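제목: Brurngate 공예·디자인 페어, 갤러리 부문 분리 운영에 관한 의견
게시판: 전시·박람회 운영 / 답글 6

stesmont_edit
2022년 9월 13일
Brurngate 페어 사무국이 차기 행사부터 갤러리 부문과 제작자 부문의 전시장을 분리한다고 공지하였습니다. 지난 행사의 참가 부스는 갤러리 11곳을 포함하여 모두 합동 배치되었고, 유료 관람객은 3,030명으로 집계되었습니다. 분리 배치의 타당성에 대하여 회원 여러분의 견해를 구합니다.

박람회기록
반대합니다. 본 행사의 특색은 고가구와 신진 작가의 직물이 한 동선에 놓인다는 점이었습니다. 분리할 경우 제작자 부문의 관람객 감소가 우려됩니다.

Chih-ming Siu
저는 찬성하는 입장입니다. 8월 설명회에서 배포된 자료에 따르면 제작자 부문 방문객은 대략 1,145명에 그쳤습니다. 합동 배치가 관람을 보장한다는 주장은 이 수치와 부합하지 않습니다.

박람회기록
해당 수치는 설문 응답자 기준이므로 실제 방문객 수로 인용하기에는 부적절합니다. 정정을 요청드립니다.

Chih-ming Siu
지적하신 내용을 확인하였으며, 응답자 기준임을 인정합니다. 다만 조명과 벽면 조건이 부문별로 상이하다는 점에서 분리가 필요하다는 의견은 유지합니다.

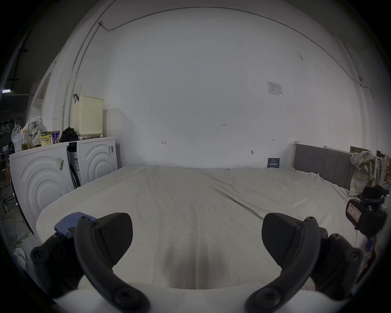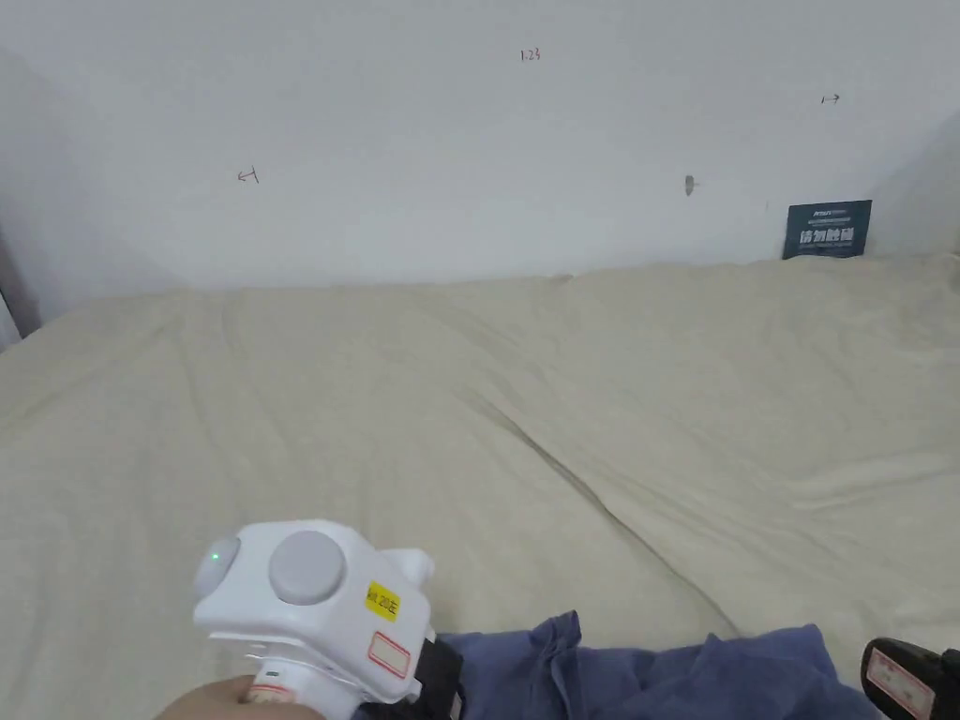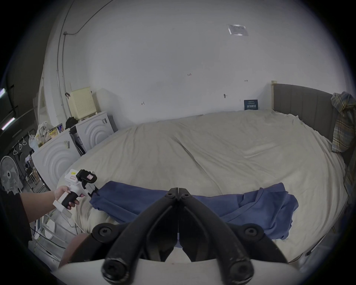
구김이 있는 밝은 색 천.

직물은 측면광에서 표면이 드러나는 반면 회화와 도자는 고른 조명을 요구합니다. Snorradóttir 공방도 지난 행사에서 동일한 사유로 부스 이전을 신청한 바 있습니다.

sorix_lab
부스별 조명 조정은 참가 규정 제6조에 따라 이미 가능합니다. 전시장 전체를 분리할 근거로는 부족하다고 판단됩니다. 오히려 참가비 차등 적용 여부가 우선 검토되어야 합니다.

stesmont_edit
의견에 감사드립니다. 참가비에 관한 사항은 공지에 명시되어 있지 않아 사무국에 서면으로 질의하였습니다. 회신을 받는 대로 본 게시글에 추가하겠습니다.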